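Pernton Student Robotics > Build threads > Lamp task, hand-held grippers

Second table session. Task is the Velta course one: switch the lamp on, then shift it to the near edge. Wide view first, then the view from one gripper. 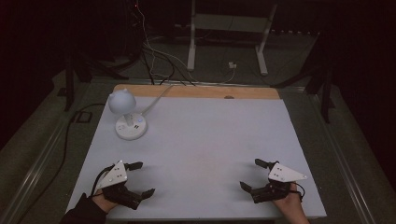
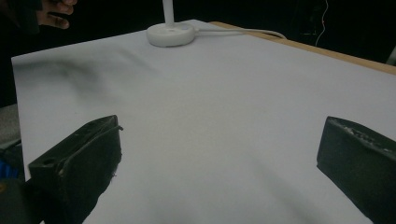 Posted by anahera_goodwin, 5 Nov 2024, Build threads

Jaw surface is wearing. The right finger in the second picture has pale flecks along its top edge. Do we recoat or reprint before the next block? We have 3000 episodes to submit.

quinlan_b wrote:
Reprint. Recoating changes the jaw thickness and you'd have to redo the gap calibration.

LMudgway wrote:
Disagree. In October I recoated a pair at 1192 episodes and the closed gap stayed within tolerance. Measure first.

quinlan_b wrote:
Within whose tolerance? The course sheet says 2 mm.

LMudgway wrote:
That one. I'd worry more about the lamp cable. It runs across the board, and a sideways move will drag it.

anahera_goodwin wrote:
Will tape the cable at the back edge and measure both pairs tonight. Numbers to follow.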